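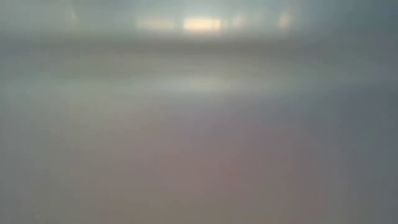

Frosted and Privacy Window Film: Frequently Asked Questions

Which film do I need?

We sell three types. Tretar is a light frost that softens the view and lets most of the daylight in. Stalent is a full frost and suits bathrooms, front doors and ground-floor windows on a street. Inthanon has a fine reeded pattern and is mostly bought for internal doors and glass partitions. If you are not sure, order samples of all three and tape them to the glass for a day or two.

Can people see in at night?

With Tretar, people outside may be able to make out shapes and movement when the lights are on, particularly if you stand close to the glass. With Stalent they will see light and colour but very little else. Anything pressed right up against the film, such as a bottle on the windowsill, will show more clearly than something further back in the room.

Will it make the room dark?

Tretar makes little difference in most rooms. Stalent is noticeably dimmer in a north-facing room. Inthanon falls between the two.

Can I still see out?

Not in any detail. Frosted film works in both directions. If you want to keep a view, cover only the lower part of the window and leave the top pane clear. Many customers stop the film just above eye level.

How do I measure up?

Measure the visible glass in millimetres, width first and then height. Take each measurement in two places and use the larger one. Add 20 mm to both for trimming. We do not cut to shape, so for arched or round windows order a rectangle big enough to cover the whole pane.

What sizes does it come in?

Rolls are 300 mm, 600 mm and 900 mm wide. The shortest length we cut is 200 cm.

How do I fit it?

Clean the glass with warm water and a drop of washing-up liquid, and scrape off any paint spots. Wet the glass thoroughly. Peel off the backing, spray the sticky side as well, and lay the film on from the top. Slide it into place, then push the water out from the middle with the squeegee. Trim the edges with a sharp blade, leaving a gap of 1 to 2 mm all round.

There are bubbles. What should I do?

Small water bubbles usually go within 18 days, and sooner in warm weather. Air bubbles will not go by themselves. Prick them with a pin and press them flat.

Can I use it on textured or double-glazed windows?

Double glazing is fine if the film goes on the room side. It will not stick properly to textured glass. Ask the window maker before putting film on laminated or wired glass.

How do I clean it?

Use a soft cloth and soapy water, and wait 30 days after fitting before the first wash. Do not use scouring pads or anything with ammonia in it.

Can I take it off again?

Yes. Warm one corner with a hairdryer and peel slowly. Any glue left behind comes off with Utau remover, sold separately under code 274.

How long does delivery take?

Orders placed before 2 pm are sent the same working day. Samples go by ordinary post.

Can I return a roll?

Unopened rolls, yes. We cannot take back film that has been cut to length for you.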